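Search posts Search Go Clear

Clubs > Football > Brandano Athletic > Posts

Brandano Athletic Football Club
@brandanoathletic
The club confirms that midfielder Rukhsana Sial has joined from Feston Town on a permanent transfer. The agreement runs to the end of next season, and the club holds an option for one more year. (1/8)

Sial has made 161 senior appearances and was captain at Feston for the last two seasons. She will wear the number 4 shirt. (2/8)
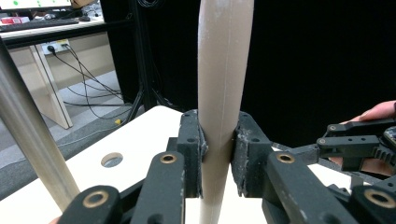
Photo: Brandano Athletic FC / Media Office

The transfer fee remains undisclosed at the request of both clubs. Registration papers were lodged with the league before the 5 p.m. deadline and have been accepted. (3/8)

Head coach Indira Kamath: "Rukhsana reads the game early and talks to the players next to her. We missed that in the second half at Mrema. She will train with the full squad this week and will be considered for the cup tie." (4/8)

Defender Yamuna Palaniappan will move to Clodel Rovers on loan until May. She is not eligible to play against Brandano during the loan. The club wishes her well and will follow her progress. (5/8) 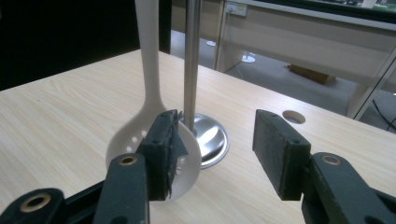
Matchday Programme, Vol. 12, No. 9, p. 14

Supporters are reminded that the away allocation for the cup tie at Mrema is 600 tickets. Season ticket holders have priority until noon on the first day of sale. Any remaining tickets will then go to members. (6/8)

A further 50 seats have been set aside for supporters with access needs and their companions. Requests should be sent to the ticket office by email. Tickets will not be sold at the turnstiles. (7/8)

Shirts with the new name and number may be ordered from the club shop from 10 a.m. tomorrow. Orders already placed with Palaniappan's name can be changed without charge before they are printed. (8/8)

Comments

Hok-lam Tsai
Good signing. We have been short in the middle since December. Sorry to see Yamuna go though, even on loan.

Aravind Varghese
Is there a coach to Mrema for the cup game? The travel page still shows last month's fixture.

feston_til_i_die
Gutted. Best captain we've had in years. Look after her.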